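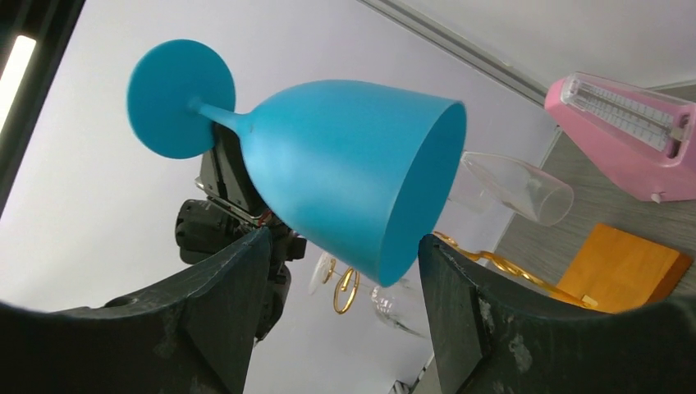
A light blue plastic goblet, the kind that survives a picnic.

In Praise of the Plastic Goblet
By Souad Salem
Friday, August 27, 2021

My grandmother kept her good glasses in a cabinet with a key, and the key lived in a drawer, and the drawer stuck. By the time you had wrestled it open, the guests had generally finished whatever they were drinking out of the jelly jars. I thought of her this summer when I was setting the table in our backyard in Merton and caught myself, for perhaps the tenth time, standing in front of my own cabinet and deciding that the evening wasn't special enough.

I would like to argue, gently and with love for everyone's wedding crystal, that we should give up on the good glasses and drink out of plastic ones.

I know how this sounds. My neighbor Rosaire Marchand, whose opinions on wine I respect and whose opinions on everything else I enjoy, put his hand over his heart when I told him. Rosaire believes that a drink takes on the character of what holds it, and he once drove 37 miles to Hustden to replace a single broken stem. I have sat at his table many times and been very happy there. But I have also noticed that his guests hold their glasses the way you'd hold somebody else's baby, and that when a child comes near, the whole table leans in.

At our house we have a mismatched crowd of plastic goblets that I bought over the years, most of them from the discount store on Gittins Street, in whatever color was left at the end of the season. They have stems, and I feel strongly about the stems. A tumbler is a fine thing for a glass of water at the sink, but put a stem under it and suddenly you are at a party, even if the party is lemonade and a plate of crackers. A six-year-old given a goblet will sit up straight and propose a toast. I've seen it happen over apple juice, and the toast was to the dog.

In April we had 17 people over for my sister's birthday, which is more than our yard can really hold, and the wind came up in the middle of dinner the way it does here in spring. Glasses went over all down the long table. People laughed and mopped and poured again, and the talk never stopped, and I remember thinking that with the crystal we would have spent the next 30 minutes on our knees in the grass with a flashlight, and that somebody would have felt terrible about it until Christmas.

There is a fair case against me, and I don't want to wave it away. We all own too much plastic. I don't mean the flimsy cups you throw out the next morning, which I dislike as much as anyone does. I mean a decent one, washed and put back on the shelf and brought out again next week (ours go on the top rack, and some have gone a little cloudy, and I'm fond of them anyway). And Rosaire is right that his old Burgundy tastes better in thin glass. I just don't own any old Burgundy, and I suspect most of you don't either.

My grandmother's glasses came to me in the end, wrapped in newspaper, every one of them perfect. My aunt in Bollora thinks they had been used twice. I have decided to put them out with the plastic ones next Sunday and let people take whichever they reach for.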